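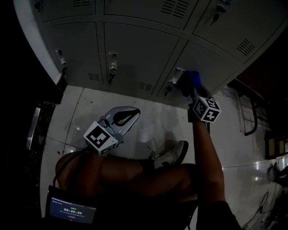 Fig. 1. Working a locker latch with the right-hand gripper, marker cube on.

Handout 5: Hand-held grippers, latches and soft stuff
Shared Workshop Evening Course, Build Your Own Gripper
2019-10-25

Okay, so last time we got as far as fitting the fingers, and most of you went home with a gripper that opens and closes. Good! Tonight is about what happens when you try to do something with it. Bring your own pair if the glue has set, otherwise share.

I'm writing these notes up from my own build (the Jorer, version two, after version one split along the handle), so the settings are mine and yours may want to be a bit different.

Latches

A latch is a mean first job. It's small, it's hard, and it sits flat against a door, so the fingertip wants to skate off sideways. I spent most of August blaming the spring. The spring was fine. I was coming in at too steep an angle and squeezing before I'd made contact.

What works for me now: touch first, settle, then press. Keep your elbow up and let the wrist stay lazy. If the tip slides, back off completely and come in again – don't drag it along the metal, you'll scuff the pad and then it slides even more.

About the marker cube. Fix it firmly to the gripper body and then leave it alone! If it shifts even a little between one take and the next, the tracked path won't line up with where the fingertip really went, and you'll spend an evening hunting for a bug in the software. I use four short screws and a dab of threadlocker. Tape is okay for trying things out but please don't record with tape. Also, flat matte prints only. Glossy paper flares under ceiling lights and the codes drop out.

Timing: start the recording, hold still for a slow breath, then move. I keep my takes under 42 seconds. Longer ones are fine in theory, but I get sloppy toward the end and have to trim them anyway.

Cables: give yourself slack and route it away from your feet. If you work sitting on the floor like I do, check it again each time you change position.

Soft stuff

Cloth is the opposite problem. You can grab it almost anywhere and it'll stay put, but what the rest of it does is up to the cloth. Terry is the one I'd start with. The loops give the pad something to bite and you get away with a very light squeeze.
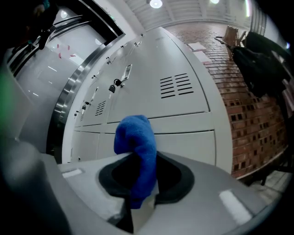
Fig. 2. Blue terry towel held upright in the black rubber jaw pad.

Sârbu read a draft of this and wrote back that I'm too easy on terry cloth: get people onto a thin cotton dish towel by the second session, because the thin stuff is where a badly seated pad shows up. Fair point. If your terry grabs are going well, swap over, and look at whether both edges of the pad are touching. Mine weren't. I had to sand one side down and glue it again, and it's been much better since.

Pad material: I cut mine from the Castosik sheet in the parts drawer. The Anden sheet is softer and feels lovely for a week, then it starts to polish up. Use whichever you like, just write down which one you've got on.

For next time

Do 12 latch takes and 12 towel takes, same height, same starting spot. Write the pad, the spring and the date in your notebook next to each batch. Keep the bad takes too – I'd like to go through a few of them together on the big screen, and I'll bring plenty of mine.

Spare springs are in the second drawer down.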